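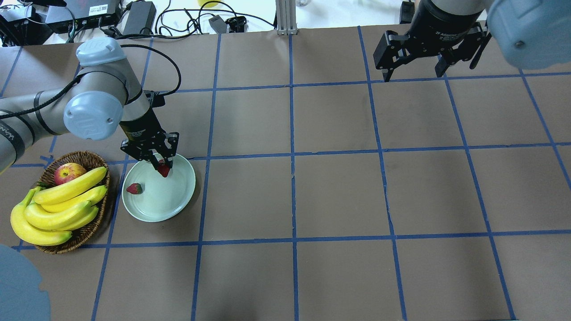
Imelda Fajardo has written the instructions for a bookcase, a bunk bed, two kinds of shoe rack and a folding table called the Lova, and she would like you to know that she has read the one-star reviews.

"All of them," she says. "My favorite said the bed was fine but the booklet had ended his engagement. I thought about him for a week. I also went back and checked page four."

She fell into the work by accident. She had applied to Claeys, the furniture maker, for a job in billing, and on her second day was handed a draft for a nightstand because she had once taught English. The draft ran to 1,496 words. It had a section on the history of the drawer.

"Nobody has ever stood in a bedroom holding a screwdriver and wanted history," she says. Her version ran to about 600 words, and the company kept her.

The first thing she took out was "simply." She has a grudge against the word and will follow it through a whole conversation. Simply attach the back panel. Simply turn the unit over. If it were simple, she says, they wouldn't have bought a booklet with a bed attached.

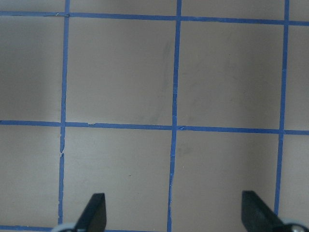 A reader in Cokmont disagreed, in a letter she keeps in her desk. He had found "simply" a comfort, he wrote, and its removal from the shoe rack booklet had left him feeling that the company no longer believed in him.

"I wrote back," Fajardo says. "I told him I did believe in him. I did not put it back in."

Her own apartment is no advertisement. The kitchen chairs came already put together, and the dresser in the hall leans. She built that one herself from a rival's booklet, refusing on principle to guess at anything it left out, and one of the things it left out was the feet. She could fix it in an afternoon.
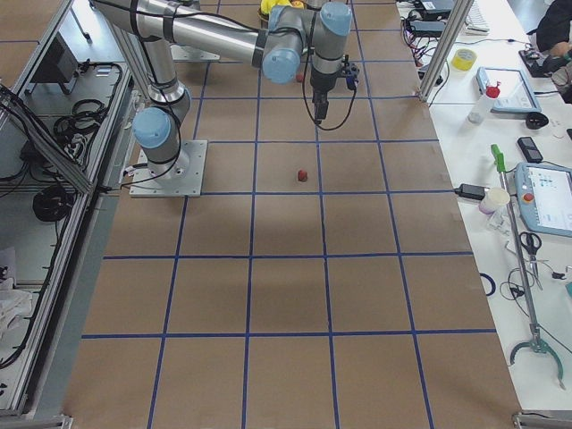 She prefers to leave it as evidence. Visitors get the tour whether they ask or not, and it ends with step seven, which she reads aloud in full: "Proceed as before."

"Before what?" she says. "Before I met you?"

Every draft now goes to three people at the Plukgate office, none of whom may ask her anything while they build. She sits in the corner with her hands under her legs. Last November one of them put a door on upside down, admired it, and went to lunch. The diagram was redrawn that evening.

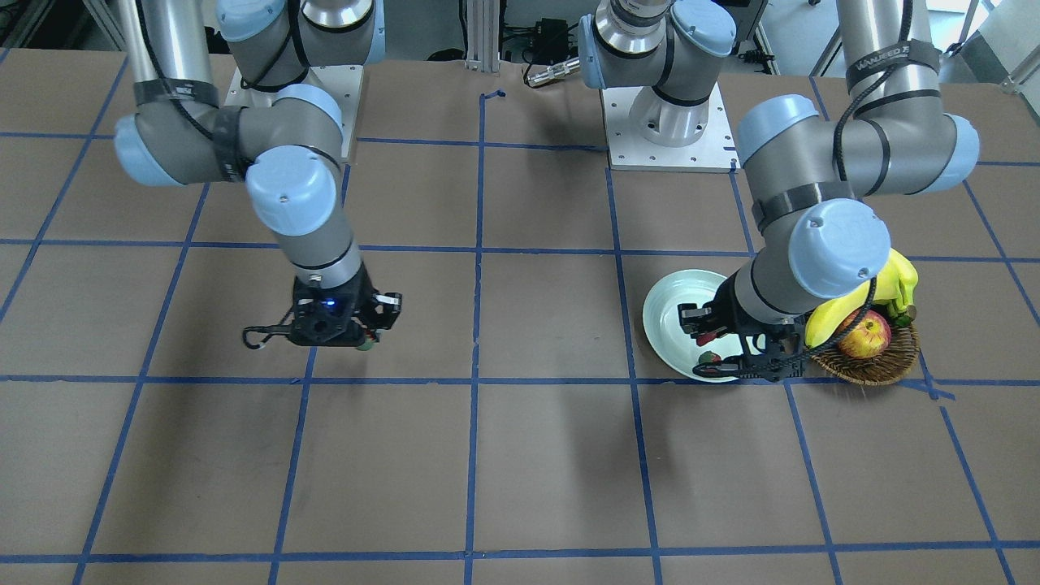
Blue tape on brown paper, laid out in squares.

Does she ever get thanked? She thinks for a while. Once, she says, a woman wrote in to praise the delivery driver and mentioned in passing that the bookcase was up.

"I have that one framed," says Fajardo. "My husband hung it. He didn't read the instructions."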